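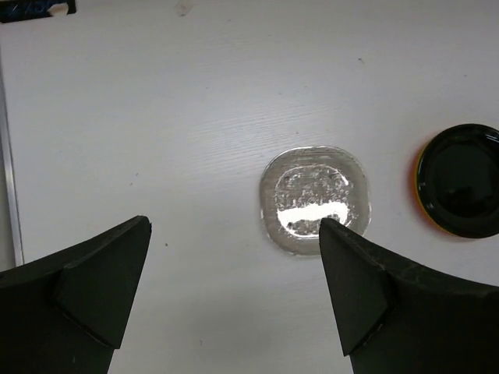 Household Chores Project: Progress Report to the Fund

Period covered: February through May

1. Where we are

The grant pays for one question to be answered in a way a non-specialist can use: which ordinary table and kitchen chores can a single robot arm do today, without a person stepping in, and which can't it do yet? We are at the midpoint of the work. The arm, the table and the software are in place, the first two rounds of trials are done, and the third is under way.

The short answer so far is mixed. The arm can pick up and put away a fair range of small solid things. It is poor with clear glass, poor with anything flat, and very slow at all of it. A person clearing the same table is done before the arm has finished its second object.

2. What was done in this period

Round one (February and March) covered picking up single objects from a bare table and setting them in a tray. Round two (April and May) used a table with several things on it, left the way a person might leave them after a snack or while cooking. The arm had to pick one named object and leave the rest where they were.

We ran 328 attempts over the two rounds. Every attempt was recorded from the wrist camera and from a fixed camera on the wall. An attempt was scored as a success only if the object ended up in the tray, upright if it has an upright, with nothing else on the table moved more than a hand's width. We kept the rule strict on purpose. In the pilot we had counted partial successes and could not agree afterward on what they meant.

Galtley supplied the arm and the gripper. Uvo supplied the planning software, which takes a typed instruction and decides where the arm goes. Both have been reliable. We lost four working days in March to a worn cable at the elbow joint, which Galtley replaced under the service agreement at no cost to the grant.

3. Results by type of object

Mugs, tins, bottles with caps, fruit: good. In round two the arm put these away on 70 percent of attempts. Most failures came from bumping a neighboring object on the way in.

Jar lids and other low discs: fair. The fingers can take a lid by its sides when there is clear space around it. When the lid sits near another object, one finger usually has nowhere to go. The software tends to try anyway.

Clear glass: poor. Coasters, small dishes and tumblers together succeeded on 30 percent of attempts. The trouble starts with seeing the thing. On our white tabletop a clear glass coaster shows up mainly as a pale rim and a streak of glare, and the glare shifts as the wrist camera comes down. The software's idea of where the middle of the object is shifts with it. The usual result is that one finger gets to the glass well ahead of the other and pushes it sideways across the table before the grip closes.

Flat paper and cards: did not work. We stopped these after 10 attempts and will not return to them with the present fingers.

Cloths: not tried yet. Planned for round four.

4. What we changed along the way

Lighting. The overhead lights were moved toward the wall in April to cut glare. Results on glass improved slightly, but the middle of the table is still the brightest part and the reflections there are still a problem. We don't want to solve this by making the room unlike a home. A kitchen has a window and a ceiling light and the arm needs to cope with that.

Approach. At our request Uvo added a setting that stops the arm above the object, takes a second look, and corrects sideways before the fingers go down. It adds several seconds to each pick. On solid objects it makes no difference we can measure. On glass it helps when the first look was only a little off.

Finger pads. The black pads pick up nicks and scuffs along the edges with use. We have not seen a drop in grip from this, but we now swap the pads at the end of each round so that wear doesn't get mixed up with the results.

5. What this means for household use

The fund asked us to say plainly whether a machine like this could help someone who has trouble clearing up after a meal. Not yet. It could move a mug or a bottle from a table to a tray if the person was willing to wait and to set things well apart beforehand. Someone able to set things well apart has done much of the job already.

The shop-floor side looks better. Berhe, our partner for the packing trials, has benches where the same few items come past in the same spots under the same light. We ran the arm there for two afternoons in May with solid items only. It kept going without help for the whole of the second afternoon. It was slower than the bench staff, but Berhe considers the speed acceptable for the evening hours when the bench is otherwise idle. A separate note on those trials will follow once Berhe has checked the item list.

6. Problems and risks

Glass is the main one. If the figures don't move in round three, we will have to report it as a chore the arm can't do, and we would sooner say so early than spend the rest of the year on it.

The second is staff time. Resetting the table between attempts takes longer than the attempts. We had budgeted one person for this and have been using two on busy days. The extra hours have come out of the travel line, which is underspent.

The third is the gripper itself. Its fingers are thick for work on low objects. Jisach makes a narrower set that fits our mount, and has offered a loan pair for testing.

7. Budget

Spending is in line with the plan apart from the staff hours noted above. No change to the total is requested. We ask the fund's approval to move the remaining travel money to staff time for the second half of the project.

8. Next period

Finish round three, which repeats the glass and lid trials with the second-look setting switched on throughout.

Test the Jisach fingers on lids, coasters and small dishes, using the same scoring rule.

Begin round four: folding and laying flat a dishcloth, and wiping a marked area of the table.

Add a wood-colored tabletop and a patterned cloth, to find out how much of the glass problem comes from the white surface.

Send the fund the note on the packing trials, and make the recordings from rounds one and two available through the shared folder.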